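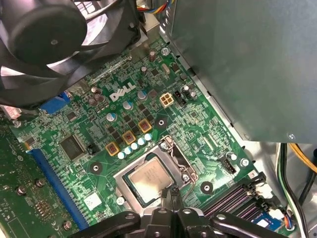 *Inside an open desktop computer, with the Dell motherboard and the cooling fan.*

**Malinowski opens repair and reuse shop for office computers in Wenau**

WENAU, August 2020 – The company Malinowski has opened a new shop in Wenau for the repair and resale of used office computers. The shop is in the former post office near the church and it offers its services to private customers, schools and small firms of the region.

Malinowski was until now known in Wenau mainly for the service of printers and cash registers. The decision to start with computers was made in March, when many families in the area asked for a cheap machine on which the children could follow their lessons from home. The company had at that time only 14 used computers in its storage and all of them were sold in the first days. Since then it has been buying desktop computers from offices that change their equipment.

Each computer that comes to the shop is opened, cleaned and tested before it is offered for sale. The hard disk of the former owner is erased with the program Tonus, and the customer who hands over the computer receives a written confirmation of this. Disks that cannot be erased are taken out and destroyed. Parts that still work are kept for repairs, and the rest is given to a licensed recycling company.

"We do not promise that an old computer will be as fast as a new one," the company states. "For writing letters, for school work and for video calls it is enough in most cases. If it is not enough, we say this to the customer before he pays."

All computers are sold with a warranty of 25 weeks. In this time the shop repairs defects without charge or gives another computer of the same class. The warranty does not include damage from liquids or from a fall, and it does not include programs which the customer has installed himself. Keyboards and mice are sold separately.

The shop also accepts computers for repair, including those which were bought in another place. The customer receives a price before the work begins – if he does not agree with it, he pays only a small fee for the inspection. Usual repairs are the change of a fan, a power supply or a hard disk. Laptops are accepted as well, but the waiting time for them is longer at the moment, as some parts must be ordered from abroad.

For schools and associations there is a separate offer under the name Itik. It includes the delivery of the computers, the connection in the classroom and one visit for maintenance in each school year. Up to 200 computers can be prepared under this offer before the end of the year. Applications can be made in writing or in person at the shop, and they are handled in the order in which they arrive.

Because of the present health rules, only two customers can be in the shop at the same time. Visitors are asked to wear a mask and, if possible, to make an appointment by telephone.

**Contact**

Malinowski, Computer Repair and Reuse
Former post office, Wenau
Telephone extension for the press: 1464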